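Two-finger grippers for bottle and cup work – linkage or parallel?

gantrygoose wrote:
I've finally had a proper go with the Drinis linkage fingers on both arms and I'm really pleased! I ran the bottle-over-cup task 163 times against my old Storkulen parallel jaws (same arms, same controller settings, same tilt path). The linkage pair curls round a fat bottle lovely and snug, and I could drop the grip force a fair bit before anything slipped. Has anyone else swapped over?

mildtorque wrote:
Nice work, but I'm not convinced. I tried both last January and went back to the Storkulens inside a fortnight. Parallel jaws close along a line you can predict. With linkage fingers the tip swings in an arc, so your grasp point moves with the width of the object – and then your pour point is off as well.

gantrygoose wrote:
True, I did have to redo my offsets for every width. Took an evening. After that it was fine for me, and I only use 10 objects anyway.

pebbledash_ wrote:
What about thin cups? My Storkulens crush the cheap plastic ones if I go anywhere near full force.

gantrygoose wrote:
The cup stays on the table in my version, so the left arm just waits beside it with its fingers open. I did try picking cups up separately and the Drinis was kinder to them, though I wouldn't swear to it on the very flimsy ones.

mildtorque wrote:
So half the test is an arm doing nothing! Try it with the left one steadying the cup and I bet the arc bites you.

gantrygoose wrote:
Ha, fair. I'll do that next. Here's the setup so you can see how the fingers sit on the bottle, one over the top and one underneath:

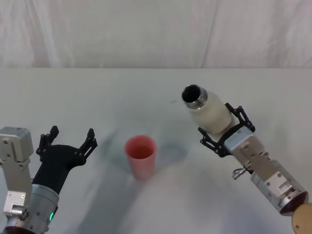
Controller settings, since pebbledash_ asked by message

I'm on the Sikder board running at 200 Hz. I started at 100 and the tilt was noticeably jerky, especially near the end of the wrist travel. Grip force is set to around a third of maximum. Don't copy that blindly if your bottle has a slick sleeve.

pebbledash_ wrote:
Brilliant, thank you. I'm still on a Medgate controller and it won't go that fast, but smoothing the wrist path might get me most of the way.

mildtorque wrote:
It will. Smooth the path first, then spend money on fingers. I'd still buy parallel ones.

Reader comments (2)

wobblybench: Would love to see the same test with a handled mug. My linkage fingers hate handles.

tinsnips: Switched one arm only and kept parallel jaws on the other. Best of both, if you can live with two sets of offsets.

We use cookies to remember your login and reading settings. Accept all | Manage cookies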